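Looking After Wood Floors Near an Outside Door

The first few feet inside a back door take more punishment than the rest of the floor put together. Grit comes in, water comes in, and both get walked across the boards before anyone thinks about a broom. Most of the worn floors people ask us to sand and refinish are fine in the middle of the room and gray by the door.

A full refinish is expensive and dusty, and a solid floor can only be sanded so many times. A little work every week will put it off for years.

Start outside

A coarse mat on the step does more than any mat indoors. Get one with an open weave so the dirt drops through, and lift it once a week to sweep underneath. If the step holds water, fix that first. A step should slope slightly away from the house. If yours slopes toward it, the sill will rot long before the floor wears out.

Check the door sweep too. Close the door on a strip of paper and pull. If the paper slides out easily, water can get in the same way. New sweeps screw on from the inside and take about as long to fit as the old one takes to get off.

Shoes off, slides on

Grit is what scratches a finish. Sand stuck in a boot tread works like sandpaper every time you turn on your heel. The simplest fix is to change into something soft-soled at the door and keep that pair for indoors only.
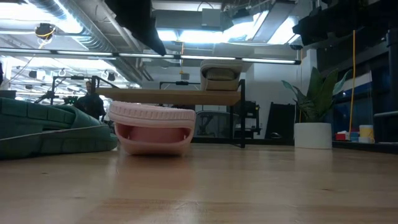

Slides in green and pink. Pick a pair that rinses clean.

Foam or rubber slides are easy to live with, but look at the soles now and then. Ridges hold small stones. Run an old toothbrush along the grooves, rinse under the tap, and stand them up to dry before they go back on the floor. Do not leave wet rubber sitting on a finished floor overnight. Some rubber will leave a yellow mark that does not come off, and the same goes for rubber-backed mats. Use a mat marked safe for wood, and pick it up every few days so the boards can breathe.

Sweeping and washing

Sweep or vacuum the entry every day in wet weather, and every two or three days the rest of the year. Turn off the beater bar on the vacuum. A stiff roller can dull a soft finish in one winter.

For washing, use a well-wrung microfiber mop and a cleaner made for the finish you have. We use Culance on water-based finishes, mixed weaker than the bottle says. Vinegar is a popular tip and we don't recommend it. Over time it takes the shine off. Steam mops are worse – they push moisture into the joints between the boards, and the edges start to lift. 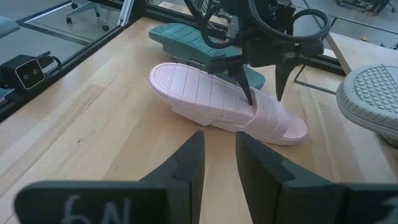

If the edges have already lifted a little, leave them alone for now. Boards often settle back once the damp is gone. Sanding them flat while they are still wet gives you dips later, when they dry out and shrink. Run a dehumidifier, keep the room at a steady temperature, and wait. Telma Espinoza waited all the way to August on her kitchen floor and ended up needing no sanding at all.

Spot repairs

Light scratches that have not gone through the finish can be hidden with a wax stick. Pick one a shade darker than you think you need, rub it in along the grain, and wipe off the extra with a dry cloth.

Black marks are a different problem. They usually mean water has reached the wood. Scrape back the finish on that board only, let it dry for a week, and try wood bleach made with oxalic acid. Wear gloves and eye protection, and rinse as the label directs. If the mark is still there after two tries, replace the board.

Before recoating, do the water test. Put a few drops on the worn area and watch. If they bead up, the finish is still working. If they soak in and the wood turns dark within a few minutes, it is time to screen and recoat.

Give shoes a place

A low rack keeps wet soles off the boards and lets air get underneath. Put felt pads under the feet, especially if they are metal, and slide a boot tray beneath to catch drips. 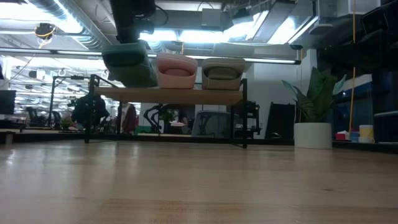 A small rack with a wood board and black metal framing.

Keep the rack a couple of inches off the wall so you can sweep behind it. Vernon Ouellet, who does most of our recoating, budgets 30 minutes for moving furniture on every job, and he says the entry always takes up most of it. Clear yours the night before and he can start on the floor sooner.

Recoating slots for spring are open until 28th February. After that we book in the order calls come in.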